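Bring back the bad pool table

Our local, the Landon, got rid of its pool table in September and I have been sulking ever since. I know, I know. There are bigger things to be cross about. But I went in on a Thursday, walked round the corner with my pint and found two high tables and a plant where the pool used to be, and I felt properly robbed!

The reason I was given at the bar was money. A table takes up the room of six diners, and six diners spend more than a couple of people my age feeding coins into a slot. Fair enough, I can do sums. What the sums leave out is all the people who came in for a game and stayed for their tea, and the ones (me) who only ever went in on a weeknight because there was something to do with their hands.

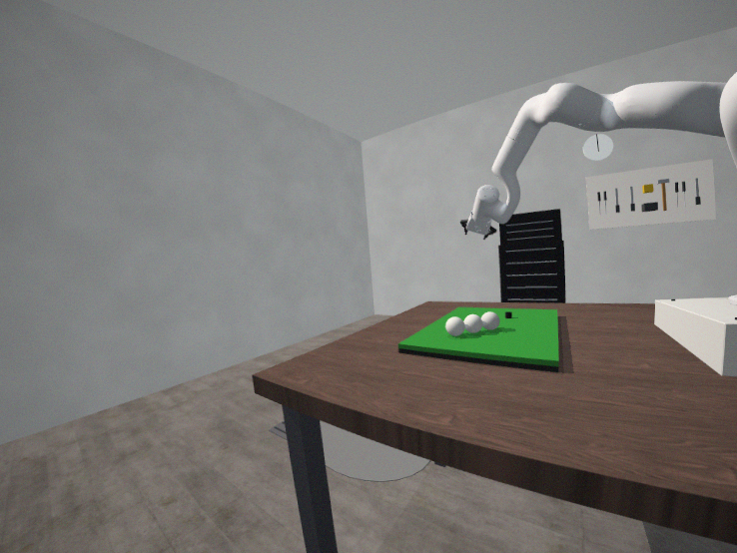

I'm no good at pool, by the way. I should say that early on. I have been playing for 28 years and I still hit the white too hard and hope. My friends are mostly the same, and that was the beauty of it. You could have a long talk with somebody about their divorce or their boiler while looking at a ball the whole time, and neither of you had to make a face about it.

Try doing that over a small plate of padrón peppers.
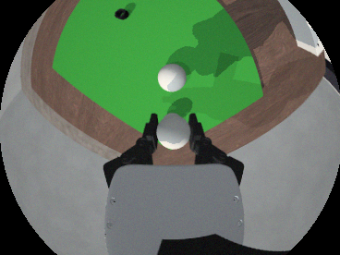 Green felt, brown wood, and a pocket a long way off.

The answer I keep being given is Undum. Undum is the new games bar up by Brukside station, and it's very smart, and you book your table on your phone for an hour and somebody comes over to ask whether you're having fun. I went for a birthday. The cloth was perfect, the cues were straight, there was chalk! And I spent the whole hour watching the clock, as you would if you'd paid what I paid. Nobody wandered up and put their coins down on the edge to play the winner. You can't, it's booked. So you talk to exactly the people you came with and then you go home.

I met half the people I know in this town through coins on the edge of a table. That's what I miss more than the game.

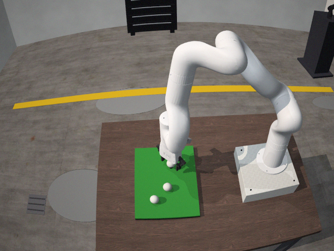
White on one side, green in the middle, dark wood off to the side.

Now, I don't want to get soppy about old pubs. Plenty of them were horrible, and the pool corner could be the worst bit, especially if you were a woman on your own or new to the area. The one at Leemans, where I learned, had a slope towards the window and a regular crowd who made sure you knew whose corner it was. I was scared stiff of it until I was about twenty. I wouldn't want that back.

But a table with a slope and a friendly landlord -- that I would take tomorrow. You can pick one up second-hand for £500 if you're not fussy and you've got a van. Put it in the back, leave the cues in a bucket, charge a pound. Let teenagers have it in the afternoon when the place is dead anyway.

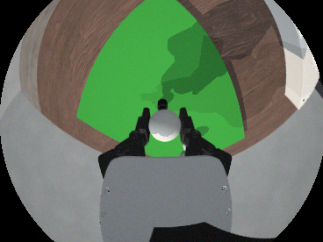 What I'd say to a landlord

Keep it if you've got it, please. If it's already gone, ask your regulars what they'd rather have in that corner, and ask the ones who've stopped coming as well (we're easy to find, we're at home). And don't put it on an app.

I'd even buy the peppers.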